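The Man Who Wants You to Stop Buying Shelves
Giang Thái sells refinished boards and panels out of a former tile shop. Our writer went in unconvinced.

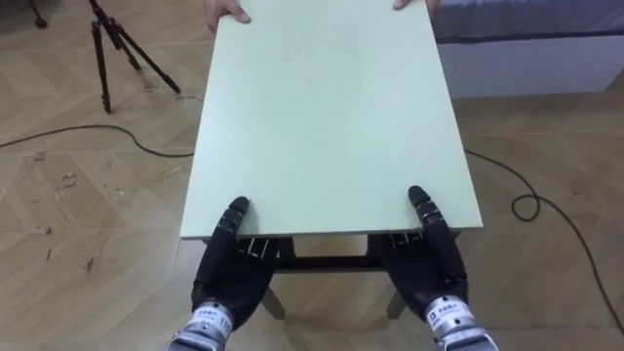
The first thing Giang Thái does when I walk into his shop is hand me one end of something heavy. It's an old door panel, stripped on one face, and he wants it on the other side of the room. We shuffle past a rack of clamps and set it down on two sawhorses. Only then does he say hello.

"People think they know what a board weighs," he says. "They buy it online, it comes in a box, they put the box in the hall and they're annoyed. I like them to pick it up first."

I'd been told by two different friends that Thái, the shop that carries his family name, would change how I felt about furniture. I have heard that before about mattresses and about a certain kind of frying pan. So I asked him straight out what he was selling that I couldn't get from a big store in an afternoon.

"A flat board that stays flat," he said. "And paint that doesn't come off on your sweater."

That's a modest claim, and I wrote it down as one. It got less modest as the morning went on.

The business works like this. Thái buys used tabletops, doors, closet panels and shelves, mostly from offices that are closing and people who are moving. He strips them, fills the holes, sands them and paints them, and he sells them as bare boards. You bring your own legs or brackets. He'll cut to size for a fee. The paint comes in a short range he mixes himself and calls Dimico, after a street where his grandmother lived, or a mispronunciation of it. He told the story two ways.

Most of the colors are quiet. There's a pale green that half the customers seem to ask for, a gray, an off-white, a brick color he can't get rid of. I asked whether pale green was just what everybody wants this year and whether he'd be stuck with it next year too.

"Probably," he said. "Then I'll sand it and paint it something else. That's the good part of my job. My mistakes are one coat thick."

I liked that answer, though I noticed that it works better for him than for the customer. If you've paid for a pale green desk and you're tired of it by next July, you're the one doing the sanding. He offers to repaint boards he has sold, at half the original price for finishing. He admitted that very few people have taken him up on it. He thinks that means they're happy. I think it may mean they don't want to carry a desktop down three flights of stairs.

A full-size desk board costs 300 dollars. The long dining boards cost 648, an odd number that he says comes from adding up his hours and refusing to round. I told him you can get a whole table for that, with legs.

"You can," he said. "What's in it?"

I said I didn't know. He said that was his point. I said it wasn't much of a point unless he could tell me what was in his, and to his credit he took me to the back and showed me the broken end of a shelf he'd rejected. The core was crumbly and dark from a leak. He pushed his thumbnail into it. Then he showed me one he'd kept, and I pushed my own thumbnail into that and got nowhere.

But an old board is an old board. I asked how he knows what went into it in the first place, what glue, what finish. On this he was vaguer than I'd have liked. He tests old paint before he sands, and he won't buy anything with a finish he can't identify. For the panels themselves he goes by weight, smell and how the edge looks under a lamp. He has been doing this for 13 years and I believe that he's good at it. I'd still want more than smell if I were putting one in a nursery, and I told him so. He said he doesn't sell for nurseries. There is nothing in the shop or on his website that says that.

We talked for a while about carrying, which is a subject he can't leave alone. He thinks more boards are ruined between the truck and the wall than in years of use. One person takes the middle, the corners swing, a corner hits the door frame and that's the end of the corner. His rule is that a board travels flat with hands at both ends, gripped at the edge, nobody walking backward without being told about the step.

"Fingers over, palm under," he said. "If you only pinch the top, it tips. If you only hold the bottom, you can't stop it sliding."

He made me do it again with a tabletop. I'll admit that my end didn't wobble.

Is it worth 300 dollars to learn how to carry a table? No, and he'll teach you for free. The question is whether the board itself is worth it, and I went back and forth. The surface is good. It's matte without feeling chalky. I put a wet coffee cup on a sample, with his permission, and went off to look at the saws. When I came back there was a faint ring. Thái wiped it twice and it was fainter. He said it would be gone by evening. I left at noon, so I can't tell you.

He used to sell through two retailers, Skandska and Proltier, and doesn't anymore. With Skandska it came down to matching: they wanted every board in a color to look the same, and his don't. Streaks show up in some batches when the light comes from the side. He calls this the hand of the work. The Skandska buyer, as he tells it, called it streaks.

"And who was right?" I asked.

"She was right that there were streaks."

The Proltier arrangement ended over returns. He didn't want to discuss it beyond saying that five boards came back with chipped corners and each side was sure the other had done it. You can see where the speech about carrying comes from.

Before I left I asked what he has at home. I expected a house full of Dimico green. He laughed and said his kitchen table was his mother-in-law's, dark, scratched, with a burn from an iron at one end, and that he isn't allowed to touch it.

I asked if he wanted to.

"Every morning," he said. "I look at that burn and I think, one afternoon. Give me one afternoon."

I didn't buy a board. I did go home and press my thumbnail into the underside of my own desk, near the back where it wouldn't show. It left a mark.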